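October — Clevow Editorial
Shares 136 | Comments 4

CHAPTER 4
Light on Horizontal Surfaces

4.1 Scope of the chapter

The earlier chapters treated the lamp as an isolated source. Its output was given in lumens, its color by a temperature in kelvins, and the room was left out of the account. A lamp is seldom bought to be looked at. It is bought so that something else can be seen, usually a desk, a bench, a counter or a floor. This chapter is concerned with the light that arrives at such a surface and with what becomes of it afterward.

Two quantities must be kept apart. Illuminance is the amount of light falling on a unit of area, measured in lux. Luminance is the amount of light leaving the surface toward the eye, measured in candelas per square meter. A light meter laid flat on a desk reads the first. The eye responds to the second. A white desk and a black desk under the same lamp have the same illuminance, and a person walking into the room will call one bright and the other dim.

4.2 From lamp output to illuminance

Suppose a lamp gives 1,000 lumens and all of it lands evenly on 2 square meters of bench. The illuminance is 500 lux. In practice much of the output goes to the walls and ceiling, and part of it is absorbed inside the fitting. If 60 percent of the output reaches the bench, the figure falls to 300 lux. The share that reaches the working surface, including light that comes back from walls and ceiling, is called the utilization factor. It depends on the shape of the room, the finish of its surfaces and the beam of the fitting.

The calculation assumes an even spread. Real benches are brighter under the fitting and dimmer toward the ends, so an average should always be reported together with the lowest reading. In the exercises we use the Tenell grid, in which the surface is divided into equal squares and one reading is taken at the center of each.
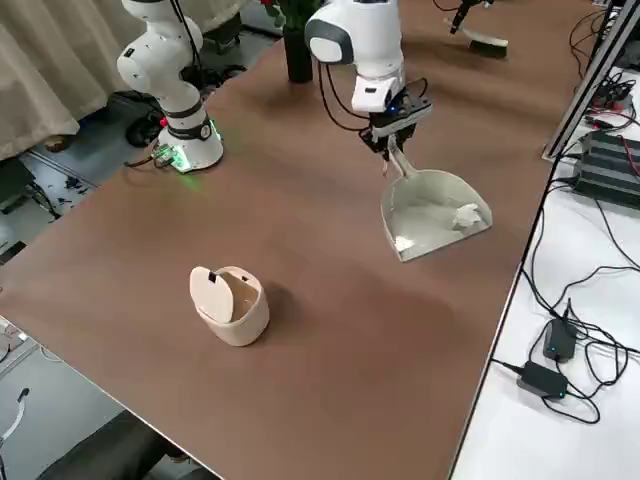
One reader of the previous edition objected that the grid is too coarse for small tables: a single square may hold both the best-lit and the worst-lit spot, and the reading at its center will show neither. The point is accepted. For tables under 1 square meter the grid should be halved in both directions, and the worked problems in Section 4.7 have been changed to match.

4.3 Reflection from the surface

Light that reaches a surface is absorbed, transmitted or reflected, and the three shares add up to one. For an opaque tabletop the transmitted share is zero. The reflected share — the reflectance — is high for white paint and low for dark finishes, and for colored materials it changes with wavelength. 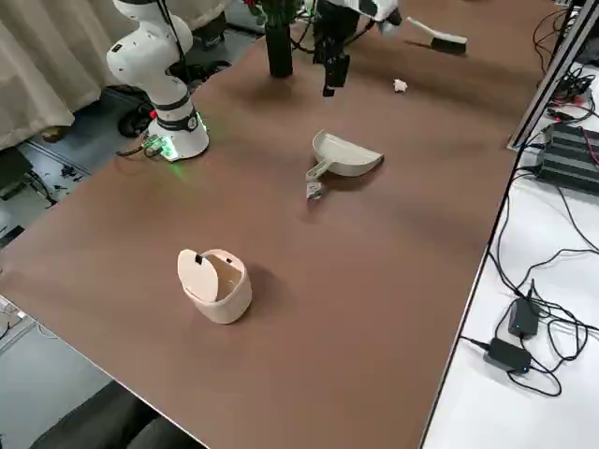 Reflectance alone does not say where the light goes. A matte surface scatters light in all directions, and its luminance is nearly the same from every side. A mirror sends it off at one angle only. Most furniture finishes lie between the two, and a small colored source close to the surface is a convenient test. The green indicator at the foot of the white base puts a faint green reflection on the brown tabletop, which shows that even a brown finish returns some light in the green part of the spectrum. The Eltetti scale, introduced in Section 4.5, ranks finishes from fully matte to fully glossy by the width of such a patch.

Gloss matters to the designer for one main reason. When a bright fitting is reflected toward the eye, it lays a veil of light over the task and lowers its contrast. Raising the lamp output does not help, as the veil grows in the same proportion. The fitting or the worker must be moved.

4.4 Direction and shadow

Illuminance on a flat surface falls with the cosine of the angle at which the light arrives. Light from directly overhead counts in full; light from a low angle is spread over more area and counts for less. Low light also lengthens shadows. The rule can be checked with any upright object, and the water bottle with the blue cap will serve: a long soft shadow runs out from its base across the table. Divide the height of the object by the length of its shadow and the result is the tangent of the angle of the light above the horizontal. A soft edge makes the end of the shadow hard to place, so readings should be repeated.

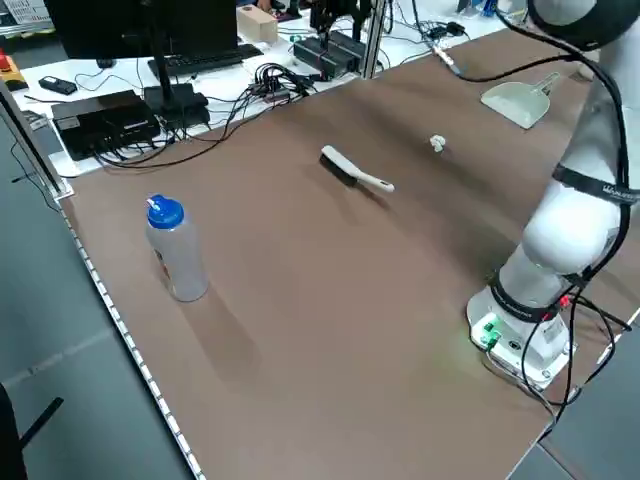 The size of the source sets the width of the shadow's edge. A point source gives a sharp line, and a large one gives a gradual change from dark to light, the penumbra. A clear object complicates matters further, as a transparent body like that of the bottle passes part of the light and bends it. For measured work an opaque rod is preferred. Students at the Woldemariam laboratory use a plain steel one, painted matte black.

Continued in Section 4.5: Gloss and the Eltetti scale

© Clevow Textbooks | Contact | Back to top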